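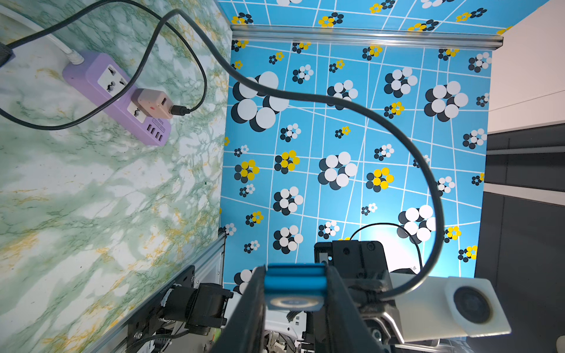 Iyamu

November
Print | E-mail
731 shares | 3 comments

Stirnilis is the two-arm cell I've been putting together in the shared workshop at Ilgate. Both arms bolt to one aluminum rail along the front edge, on black plates. The walls got blue flowered wallpaper and the work surface is a marble print in green and white. I picked a plain desk job for it: a power strip, a small USB charger, a few cables and a little clip-on gadget.

The blue gadget in the gripper, with the charger plugged into the purple strip at left. It has a ridged top and a round silver disc on its face. The thick black cable along the arm still needs a shorter route, and I have nearly 20 clips waiting for that job.
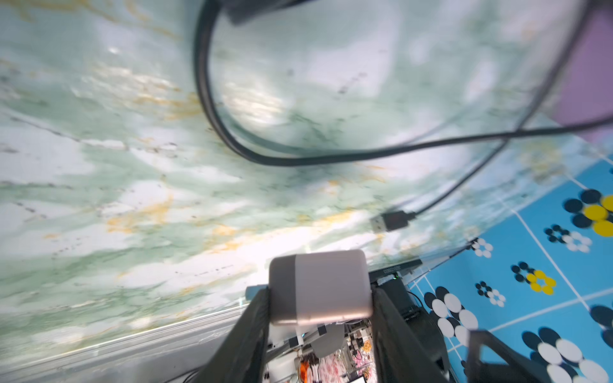
ILGATE, November - The pinkish-beige block is between the fingers, with a black USB plug lying on the marble past it. Smooth plastic is harder to hold than I expected, so new finger pads are next. I want to try a softer rubber before I change the finger shape.

Wiring is the other open item. The control boards sit below the arm bases and I'd like covers on them before the cell moves to the Stallevthorpe bench, where there is more foot traffic. The rail stays as it is.
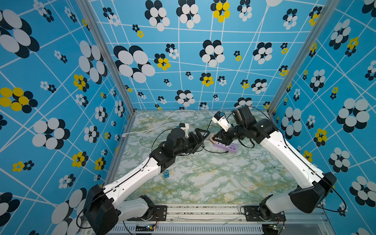 Both grippers at the power strip, blue gadget on the marble below the left arm.

The wide view also shows how close the wrists get to each other. I set the bases by reach alone and would leave a little more room between them next time. Parts list and rail drawings go up once the covers are done.

1,887 views
Print | E-mail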